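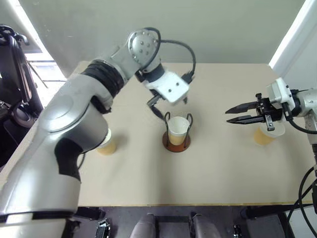
Left gripper over the middle cup, right one waiting. Cup task, Waltari table.

waltari_bench
Hello all. I am teaching our two-arm setup to handle paper cups. The middle cup stands in a holder with a wooden base and wire loops, so the left fingers must come from above. I have 300 demonstrations by remote control and I am not happy with them. When I watch the replays, my hand makes a small stop before every grasp, and the trained policy makes the same stop, only longer. Should I record again by hand guiding, or clean what I have?

savunura
Clean first. Cut the stops out of the recordings and train again, it costs you one evening. I had 401 episodes with the same problem and after cutting I kept all of them.

ita_hegarty
I do not agree with cutting everything. Some of the stop is you looking where the rim is. If you remove it, the arm arrives faster but the fingers are less well placed, and paper cups do not forgive this. I would guide the arm by hand for the last part above the holder.
Ita Hegarty

waltari_bench
Ita, with hand guiding my own arm comes between the head camera and the cup. Then the policy learns from pictures where I am standing in the way. How do you solve this?

ita_hegarty
I guide once without recording images, then play the motion back and record that. It is slow work - maybe too slow for 300.

masus_user
Playback is only good if the cup is in exactly the same place. I would stay with remote control and make the motion scaling smaller near the table. My pauses became much shorter when I did not have to be afraid of crushing something.

savunura
Smaller scaling, yes. But please do not mix it with the old episodes without a label. I did this once, 1,000 episodes in total, and the arm changed speed in the middle of the reach.

waltari_bench
Thank you. I recorded 17 new ones this afternoon with smaller scaling and the stop is shorter, but it is still there. Tomorrow I will try the cutting on a copy of the old set. What length of pause do you cut, savunura?

savunura
Anything over half a second, but I leave the last one before the fingers close. So on this point Ita is partly right.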